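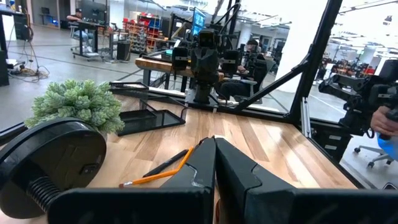 Figure 1. Wrist camera view, gripper closed, pencil and pen to the left of the fingertips.

Home Course notes Lab sheets Forum Contact

Unit 7: Collecting demonstrations
Notes by Boonmee Chaimongkol, revised Sep 20, 2019

In the last unit we supposed that the demonstrations already exist. Now we consider how they are recorded, and what can go wrong before any training starts.

One demonstration (we also say "episode") is one complete try at one task, guided by a human operator. The recorder saves the wrist image, the joint positions and the opening of the gripper, all with the same clock. If the clocks are different, the policy learns to close the fingers too late. We lost 149 episodes of the Tredum set in August for this reason.

7.1 What the wrist camera gives
The fingers stay at nearly the same place in every image, so the network can learn the position of an object relative to them. In Figure 1 the pencil and the pen lie very near to the fingertips, and the desk organizer and the plant are farther back on the table. A thin object such as a pen is difficult: a small error in angle and the fingers close on nothing.

The same camera also sees the room. People, chairs and monitors enter the image, and reflections on a glossy tabletop change with the lamps. Do not remove all of this. A policy trained only with a clean background often fails when somebody walks by.

7.2 Variation
Move the objects between episodes – also the ones which the task does not use. For the lab, each pair records up to 8 episodes per layout and then changes the layout. The Suksawat set has 1211 episodes, but too many begin from the same arm position, and you will see the effect in the exercise.

7.3 Failed tries
Keep them, with the label "fail". Do not cut an episode in the middle to hide a mistake. A recovery after a bad grasp is useful data.

Reading for next unit: the Ondimano lab sheet, sections 1 and 2.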